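21. Juni 2026
Von Relu Ardeleanu

Wieder bis spät über dem Angebot von Gesance gesessen. Der Arm allein wäre zu bezahlen, das habe ich inzwischen eingesehen. Es ist der Rest, der mich ärgert: Greifer extra, Montageplatte extra, Schulung extra, und dann eine Wartungspauschale, die so klein gedruckt auf Seite 11 steht, dass ich sie beim ersten Lesen für eine Fußnote gehalten habe. Mit allem komme ich auf rund 108 Tausend. Bewilligt ist weniger, und die Halle in Hodoroagă hat noch immer das alte Stromnetz, über das im Angebot kein Wort steht.

Emach ist billiger, will aber die Hälfte bei Bestellung. Die Hälfte! Für ein Gerät, das frühestens in 20 Wochen kommt. Ich habe am Telefon gefragt, was passiert, wenn es später wird, und bekam zu hören, das sei bisher kaum vorgekommen. Kaum ist für mich keine Vertragsklausel. Ich habe es mir aufgeschrieben, mit Uhrzeit.

Am Nachmittag dann die Simulation, auf die Minia so stolz ist. Alle am Tisch waren recht angetan, ich weniger. Eine Küche mit Marmorplatte und Holzmaserung überall, und der Greifer hält eine rote Kugel. Schön glatt, diese Kugel. Unsere Teile sind nicht rund und nicht glatt, sie haben Grate und Öl an den Kanten, und keins liegt je so, wie es auf der Zeichnung liegt. Ich habe gefragt, ob man unsere Gussdeckel in das Programm laden kann. Das kann man, gegen Aufpreis.
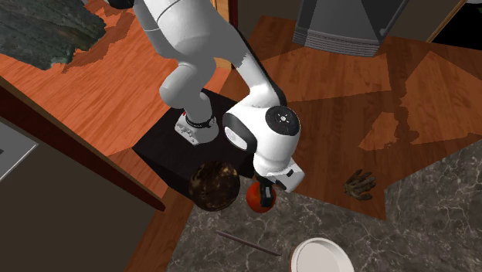
Soll man den Greifer gleich zusammen mit dem Arm bestellen?

Erst wenn die eigenen Teile damit probiert worden sind; bis dahin reicht im Budget eine Position mit Reserve, die man notfalls verschieben kann.

So habe ich es in die Vorlage geschrieben und fürchte, dass man mir die Reserve als Erstes streicht. Beim Kompressor war es genauso. Damals fehlten am Ende die Schläuche, und wir haben wochenlang mit geliehenen gearbeitet.

Was mir auch keiner vorrechnen will, sind die Stunden. Im Angebot amortisiert sich das Ganze in drei Jahren, aber nur, wenn der Arm in zwei Schichten läuft. Wir fahren eine. Rechne ich mit einer, lande ich irgendwo, wo die Garantie längst vorbei ist und die Steuerung vermutlich nicht mehr gepflegt wird. Die Tabelle schicke ich morgen trotzdem herum, mit beiden Varianten nebeneinander.

Noch zu klären: Fracht, Schutzzaun, wer den alten Tisch abbaut. Und ob Gesance uns ein Gerät zur Probe hinstellt, ohne dass ich vorher etwas unterschreibe. Ich glaube nicht daran, rufe aber an.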